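Catalina Mansilla has sold three houses in Kallau and staged none of them. She thinks home staging is mostly a way to get sellers to rent a sofa.

"They told me the lemons would help," she says. "A bowl of lemons. I asked for one buyer who paid more over fruit and I'm still waiting."

Her firm, Tilteo, runs on two people and a phone. Agents in Sivport quote a figure for what staging adds to a price, and she has asked several of them where it comes from. "One said a study. Which study? He said he'd send it. That was in April."

I put it to her that empty rooms do look small. She gives me that one, up to a point.

"Sure, they look small. Then you bring a tape measure. People buying a house own a tape measure - or they should."
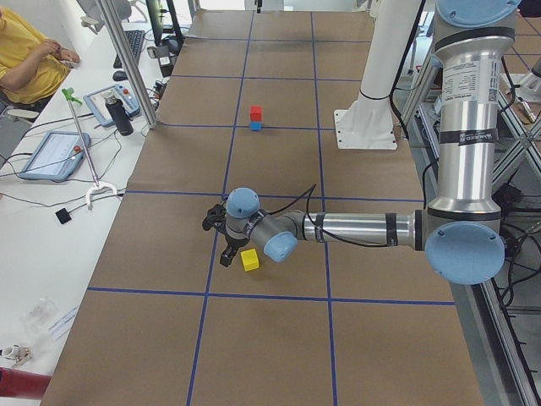

What bothers her more is who pays. A seller who is already short on cash is told to spend on rented lamps for six weeks, and if the house sits, the bill keeps going. The agent's share stays the same.

"Fix the gutter," she says. "Wash the windows. I've had buyers ask me about the gutter every single time."

And paint?

"Paint, fine. If it's peeling."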